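Progress report on the Hallano simulation kit, second period
Platstead, Sun 29 November

In this period we continued the review of the Hallano kit, which Hirano offers on a yearly licence. Since July we have run 318 test jobs on the two office computers. Of these, 14 stopped before the end, all with the same memory error. The supplier has confirmed the error and promised a correction, but we have not received it yet.

The work on the room models is going well. The plain room with green walls is ready, and we use it now to compare the camera settings of the kit. Loading it takes around 90 seconds — slower than we hoped.

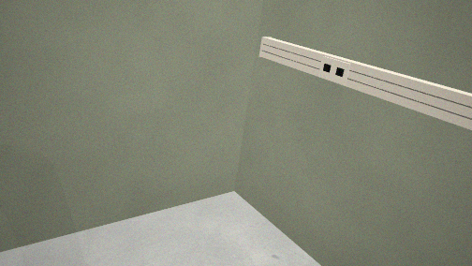

The import of our own parts is still the weak point. The manual explains it only shortly, and two times we had to write to the support desk. Their answers were polite and useful.

For the next period we ask to keep the licence for the Prendetlow office also. We plan 200 more jobs there, with the grain in the pictures set lower. The cost stays inside the budget which you approved. A decision about buying the full kit should wait until the memory error is corrected.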